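Week 4: House Rules, Standards, and Why We Bother

These are my notes for the second half of the safety block, cleaned up a little from what I said in class. If you were there, you already heard most of this. If you weren't, please read the whole thing before you sign up for bench time, including the homework at the bottom.

Last week we went through the big standards documents, and I could see some eyes glazing over. Fair enough! They're long, they love the word "shall," and they were mostly written with factory cells in mind - fences, gates, a part that shows up in the same spot every time. What we do at a bench has the same bones but messier details. So this week is about the layer underneath, the house rules. A standard tells you that you need a risk assessment. A house rule tells you whether your coffee can sit on the mat (no).

Start with the tabletop, because that's where most of our arguments start. Before any session with food or household stuff, I want a written item list. Write what the thing is, where it starts, and what you'd hate to have happen to it. Blueberries squash. Thin plastic bags snag on fingertips and get dragged places. Anything with claws and legs in a pile comes up as a clump when you only wanted one. A desk lamp on an articulated arm is an obstacle that can change shape if you bump it, and its cord is an obstacle too, so both go on the list. 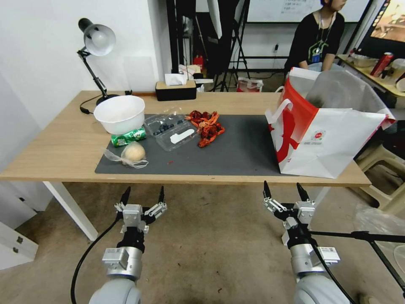 Next is the part people skip, which is deciding what counts as "in reach." I mean the full reach of each arm, with whatever it's holding, swung out as far as the joints allow. Not the part of the reach you plan to use. When we worked through the Rarnov cell in September, two groups out of four measured to the wrist and stopped there. The gripper sticks out past the wrist, folks, and then a bag can hang off the gripper. Measure to the end of the bag.

Once you have that envelope, walk it. Chairs, side tables, monitors, people sitting down who haven't looked up in a while. Seated people get their own line on my sheet. It takes longer to get out of a chair than to step back, and your head is lower than it would be if you were standing. If the person isn't part of the run, ask them to move outside the envelope, or shrink the envelope with software limits and test the limits before you trust them.

Cables get a walk of their own. Follow each one from the arm to wherever it ends, with your eyes first and then your hand once the power is off. You're looking for a loop that could catch a foot, or a stretch that goes tight when the arm is at full reach. I keep a copy of the old Ondmont checklist for this. It has 17 lines and I'd happily lose half of them, but the cable lines are good, so steal those.

Now, bags. Placing something into an open bag looks like the easy end of the job, and it makes me more nervous than the picking. The gripper goes over the opening, the handles are right there waiting to hook something, and every person in the room has the same instinct to reach in and hold the bag steady. Please don't. My rule is hands off the bag while the arm is enabled. If it needs steadying, stop the arm, fix the bag, say "clear" out loud, and start again. Yes, every time.

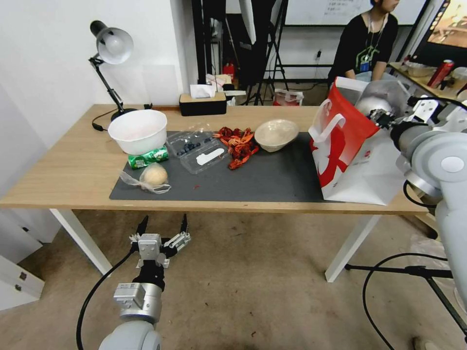 Miyuki Uchida disagreed with me on this when I sent the draft around. She wrote that a rule which stops the run every time a bag sags is a rule people will quietly break by the second afternoon, and that she would sooner clamp the bag to the table before the session and never have the question come up. "Fix the setup first," she wrote, "and then write the rule for whatever is left over."

I think she's right, and it happens to match what the standards say about order: design the hazard out if you can, guard against it if you can't, and lean on instructions last. So the rule stays, but it moves down the sheet, and "secure the bag" goes above it.

A few smaller things that came up in questions:

Who can hit stop? Anyone. You don't need a reason and you won't get a lecture.

Do near misses go in the log? Yes, same day, even a silly one. Two lines is plenty.

Can we eat the food afterward? No. Once it's been on the mat it's lab material.

Homework: take either the Gachanja handout or the Musex one, pick one house rule in it, and rewrite it in 200 words or less so that a brand new person could follow it without asking you anything. Bring a printed copy. We'll swap and try to break each other's.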